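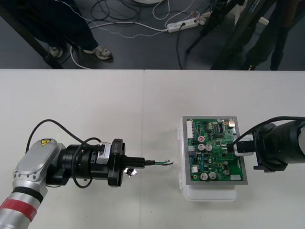 A green circuit board in its grey metal frame, with a plug at the white socket on its right-hand side.

From the repair bench

Those of you who came along in April will remember that we promised to write something about old circuit boards, and then the radio evening came round, and then the roof, and so it has taken until now to sit down and do it. Thank you to Fatima Baloyi for reminding me (more than once, and always very kindly!).

The little silver cans standing up in rows are electrolytic capacitors, and they are the first things Pieter Hlongwane looks at when a board comes in to the Trurnow workshop. With the power off and the board safely discharged, he looks for a top that has begun to dome, or a brown crust round the foot, and he has been known to find the trouble before his tea has been poured. Please don't go poking at the big ones at home, though -- they can hold a charge well after the plug has been pulled, and Pieter would much rather you brought the thing in and let him see to it.

The other great source of woe is the connectors. So many of the boards we are asked to look at have nothing wrong with them beyond a plug that has worked itself half out, or a wire that has come away inside its sheath where it was bent once too often. Nokuthula Adams has been putting new ends on leads for us all autumn, and her advice is always to hold the plug by its body and never to tug on the wires, and to write down which colour goes where before you undo anything at all. She keeps a school exercise book for the purpose and is now on her second.

We also like to get a board up off the table while we work, so that nothing underneath is squashed or scratched. An upturned plastic box does very nicely, and if you have any sturdy ones going spare after the Christmas baking, we should be delighted to have them.

The next bench evening is at Zemham, with room for 8 people, and the tea is included as ever. Do put your name down with Ntombi Mokgethi if you would like to come, and tell her what you hope to bring so that we can look out the right leads.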